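暮らしの掲示板 > 収納・片付け > 穴あきカゴ派と蓋つき箱派、そろそろ決着をつけませんか

投稿者:ねじまき台所
04/07/2020

家にいる時間が増えて、押し入れと目が合う回数も増えました。向こうから逸らしてくれる気配がないので、観念して中身を全部出したところです。

うちはこれまで蓋つきの箱で統一していました。ブルーンリー(Brurnley)の白いやつ、3203円でセット売りされていたものです。並べると実に美しい。美しいのですが、蓋を閉めた瞬間に中身が我が家から消滅します。今回の発掘では、買い足した乾電池の下から買い足す前の乾電池が出ました。さらにその下に、買い足すきっかけになったはずの懐中電灯がいました。

そこで、蓋なし穴あきのプラスチックのカゴに乗り換えようかと考えています。色で分ければラベルも要らないのでは、と。
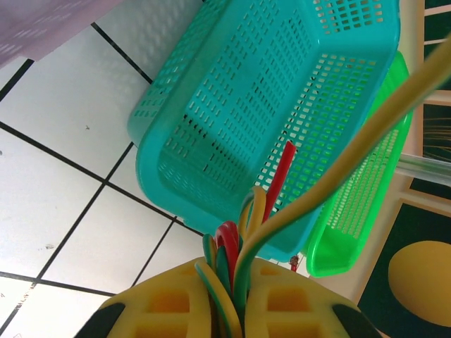 夫は「色なんか覚えられない」と言っています。この人は会社の暗証番号を全部覚えているのに、ハサミの場所は結婚以来一度も覚えたことがありません。皆さんのお宅ではどうされていますか。カゴ派、箱派、どちらのご意見も歓迎です。できれば喧嘩にならない範囲で。

返信1 投稿者:蓋は心の平和
喧嘩にならない範囲で申し上げますが、カゴはほこり受けです。
穴があるから通気がいいと皆さんおっしゃる。乾電池に通気が要りますか。輪ゴムは呼吸しますか。
私は蓋つき一筋、中身が消滅するのは蓋のせいではなくラベルを貼らないせいだと思います。

返信2 投稿者:ねじまき台所
>蓋は心の平和さん
ラベルは貼っていました。「その他」「その他2」「いろいろ」です。

返信3 投稿者:蓋は心の平和
それはラベルではなくて降参の記録です。

返信4 投稿者:D・イワサキ
本名がドウェイン・イワサキなので、いまさらハンドルをひねるのも面倒でこのまま書きます。

うちは穴あきカゴ。玉ねぎ、じゃがいも、風呂場の子どものおもちゃ、このへんは絶対に穴があったほうがいい。風呂のおもちゃを蓋つき箱に入れた家を一軒知っていますが、春先に開けたら別の生き物を飼っていました。

ただ、色分けは過信しないほうがいいです。最初の三週間は家族全員が守ります。四週目あたりで「緑が満杯だったから青に入れた」が始まり、そこから先は色のついた混沌です。前は無色の混沌だったので、見た目だけは進歩しました。

返信5 投稿者:ぬか床三代目
横から失礼します。ヴァーナ・ヴァンデューセンの『フルヴレッティ式 家の整え方』は読まれましたか。876ページあります。
要約すると「物を減らせ」です。
あの本を置く場所を作るために、私は棚を一段空けました。

返信6 投稿者:ねじまき台所
>ぬか床三代目さん
効果が出ているじゃないですか。

返信7 投稿者:カラム坂の住人
カゴ派ですが、条件つきです。

一、引き出し代わりにするなら奥行きは25センチまで。これより深いと奥のほうが地層になります。
二、隣のカゴとぎちぎちに並べない。出すときに隣がついてきます。うちは縁どうしが引っかかって、靴下を取ろうとすると毎朝タオルもついてくるという暮らしを二年やりました。
三、細いコード類を穴あきに入れない。必ず穴から顔を出して、よそのカゴのコードと親交を深めます。

三番については、カイザー(Kiser)の穴の小さいタイプなら大丈夫だという人もいますが、私は信用していません。イヤホンは通ろうと思えば通ります。

あと色ですが、置き場所の床や壁と合わせようとすると泥沼です。壁紙が植物柄だったりすると、もう何色を置いても「うるさい」か「消える」のどちらかになります。
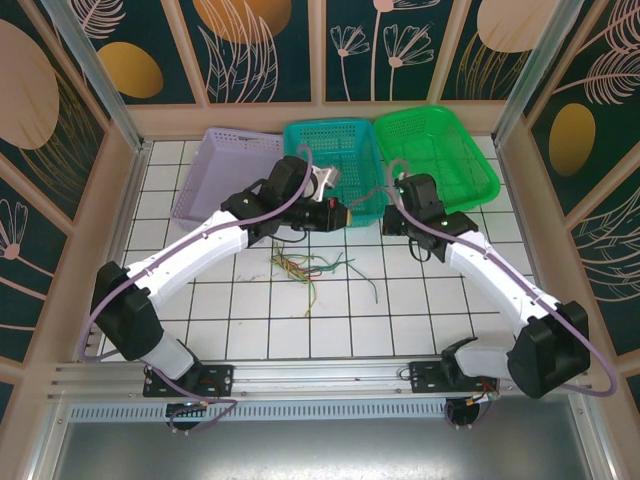
なので私は、色は見た目で選ばず、使う人で決めることにしました。青系が私、緑が娘、残りが夫。夫は残った色でいいと言いました。残った物の片付けもしてくれるとなお良かったのですが。

返信8 投稿者:蓋は心の平和
>カラム坂の住人さん
欠点を三つ並べたうえでカゴ派を名乗る理由が、最後まで出てきませんでした。

返信9 投稿者:カラム坂の住人
安いからです。

返信10 投稿者:蓋は心の平和
それは強い。

返信11 投稿者:半分だけ畳む
人で分ける方式、うちもやりましたが失敗しました。「共有」のカゴを作ったのが敗因です。誰のものでもないカゴは誰も片付けません。最終的に共有カゴが一番大きくなり、個人のカゴは全部空という、歴史の教科書で見たような状態になりました。

私は「使う頻度で分ける」を推します。毎日、たまに、見なかったことにする、の三段階。三つ目は遠慮なく天袋に上げてください。

返信12 投稿者:ぬか床三代目
頻度で分けるのは反対です。
頻度は変わります。三月までは毎日使っていた定期入れが、いまはどこにいるかも知りません。うちでは弁当箱も水筒も引退状態で、逆に引退していたホットプレートが現役復帰しました。そのたびにカゴを引っ越しさせるんですか。
それなら場所で分けるほうがいい。台所の物は台所、風呂の物は風呂。祖母の代からこれです。

返信13 投稿者:半分だけ畳む
>ぬか床三代目さん
では伺いますが、ハサミはどこの物ですか。

返信14 投稿者:ぬか床三代目
……台所にも居間にも玄関にも一丁ずつあります。

返信15 投稿者:半分だけ畳む
それは分類ではなく財力です。

返信16 投稿者:D・イワサキ
ハサミの話になると毎回荒れるので、洗い方の話をします。

穴あきカゴの最大の敵はほこりより油です。台所に置いていると、穴のふちにべたっとしたのが溜まる。一個ずつ綿棒でやると人生が終わるので、風呂の残り湯に重曹を溶かして30分ほったらかし、古い歯ブラシで内と外から一度ずつこすって、あとはシャワーで流します。乾かすときは伏せずに、少し斜めに立てかけると底に水が残りません。

干す前に中身が本当に空かどうかも見てください。細い針金だの結束バンドの切れ端だのは、底の目と同化してなかなか気づきません。
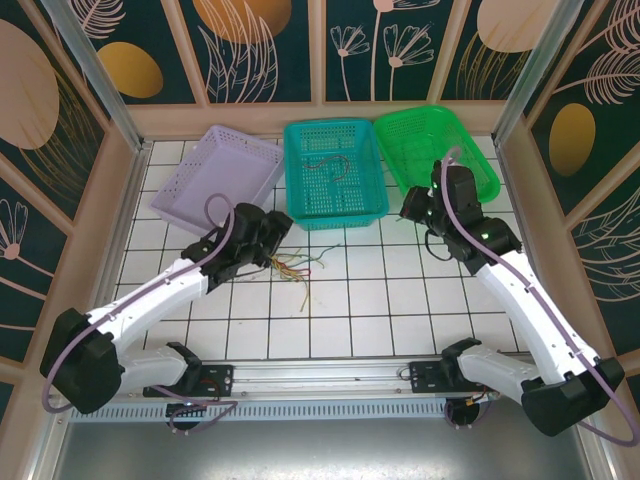
うちの場合は全部洗い終えて並べた時点で非常に満足してしまい、中身を戻すのに二日かかりました。その二日間が、この家がいちばん片付いて見えた期間です。中身は全部ソファの上にありましたが。

返信17 投稿者:蓋は心の平和
重曹は色が濃いカゴだと白っぽく残りませんか。前に蓋でやって曇らせました。

返信18 投稿者:D・イワサキ
すすぎが足りないときは残ります。うちでは酢を薄めたので拭いたら取れました。ところで今「前に蓋でやって」と書かれましたが、箱派も結局洗うんですね。

返信19 投稿者:蓋は心の平和
洗わないとは一言も言っていません。ほこりが中に入らないと言っただけです。外には積もります。けっこう積もります。

返信20 投稿者:ねじまき台所
皆さんありがとうございます。決着はつきそうにないので、台所と風呂は穴あきカゴ、書類と乾電池は手持ちの箱のまま、という折衷でいくことにしました。「その他2」は廃止します。「いろいろ」は夫の強い希望で存続です。

ハサミは玄関に定位置を作りました。昨日の夜、夫に「ハサミどこ」と聞かれたので玄関だと答えたところ、「玄関のどこ」と返ってきました。

返信21 投稿者:ぬか床三代目
もう一丁買いましょう。

返信22 投稿者:カラム坂の住人
カゴの注文前に、棚の内寸だけは測ってくださいね。外寸で測って縁が入らず、うちでは一つがいまもベランダで洗濯ばさみ入れをやっています。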